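Capítulo 7
O preço médio e outras ficções úteis

Objetivos do capítulo
Distinguir média, mediana e moda em dados económicos correntes.
Reconhecer quando uma média foi escolhida para convencer.
Ler um relatório de empresa sem aceitar o primeiro número da página.

7.1 Um número que agrada a toda a gente

Abra-se um jornal em abril, quando saem os relatórios de contas, e contem-se as médias. Salário médio, despesa média por cliente, tempo médio de espera, crescimento médio. Raramente vem indicado de que média se trata, e mais raramente ainda se diz como se distribuem os valores que lhe deram origem. O leitor supõe que a média descreve alguém parecido consigo. É uma suposição generosa.

Tomemos o caso da Netwood, empresa de mobiliário que anunciou aos trabalhadores um salário médio de 2000 euros. O valor estava bem calculado: somaram-se todos os salários, dividiu-se pelo número de pessoas, e a conta dá certo para quem a quiser refazer. Acontece que a maior parte do pessoal recebia quase 1000 euros e que a soma era puxada para cima por um grupo pequeno de diretores. Quem leu o comunicado na cantina deve ter olhado para o recibo com alguma perplexidade.

Montserrat Tejada, que estudou os comunicados internos desta e de outras empresas do setor, é pouco caridosa na apreciação: «A média foi o único valor que a empresa publicou e era o único que não correspondia ao ordenado de ninguém.» Pode discutir-se se houve intenção. Para o que nos interessa neste capítulo, tanto faz. Um número correto pode induzir em erro sem que alguém tenha mentido, e o estudante de estatística que só procura erros de cálculo deixará passar a maior parte dos problemas.

7.2 A produtividade e os seus denominadores

Pior do que a média dos salários é a média da produtividade, que costuma aparecer nas brochuras industriais com uma casa decimal a mais, para dar confiança. Produção por trabalhador, por hora, por turno, por metro quadrado: cada denominador conta uma história diferente, e o departamento de comunicação escolhe a que prefere. Uma fábrica que passa parte do trabalho para empresas externas aumenta a produção por trabalhador próprio sem fabricar uma peça a mais. O numerador fica igual e o denominador encolhe.
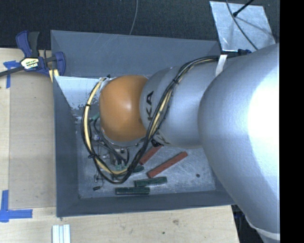
Braço robótico sobre uma caixa cinzenta aberta. Fotografia: arquivo Kobzar.

A Valen, fabricante de componentes, apresentou durante vários exercícios a produção por trabalhador como prova do acerto dos seus investimentos em equipamento. Pode ser que tenha razão. Os dados publicados não permitem sabê-lo, pois faltam as horas dos subcontratados, as paragens para manutenção e o custo do próprio equipamento. Quando se pergunta por estes valores, a resposta habitual é que são difíceis de apurar. São, de facto. Também era difícil apurar os outros, e apuraram-se.

Convém que o leitor desconfie igualmente das comparações entre empresas. A Troser, concorrente direta da Valen, conta como trabalhador quem está a meio tempo; a Valen converte tudo em tempo completo. Pôr os dois resultados lado a lado num gráfico de barras, como fez mais de uma revista do setor, equivale a comparar preços em moedas diferentes sem olhar para o câmbio.

7.3 O que a mediana resolve e o que não resolve

Perante estes abusos, muitos manuais recomendam a mediana com um entusiasmo que nos parece excessivo. A mediana é o valor que deixa metade das observações de cada lado, e tem a vantagem de não se impressionar com os diretores da Netwood. Tem também os seus defeitos. Se todos os salários abaixo da mediana descerem, ela não se move, e uma empresa que corte nos mais pobres pode continuar a publicá-la com orgulho.

Nas secções seguintes trabalharemos com as duas medidas em conjunto e acrescentaremos os quartis. Nenhuma fórmula exige mais do que aritmética elementar.

Para começar
1. Procure num relatório de contas duas médias e identifique o denominador de cada uma.
2. Invente uma lista de salários em que a média seja o dobro da mediana.
3. Explique por que razão a produção por trabalhador pode subir num ano em que a produção total desceu.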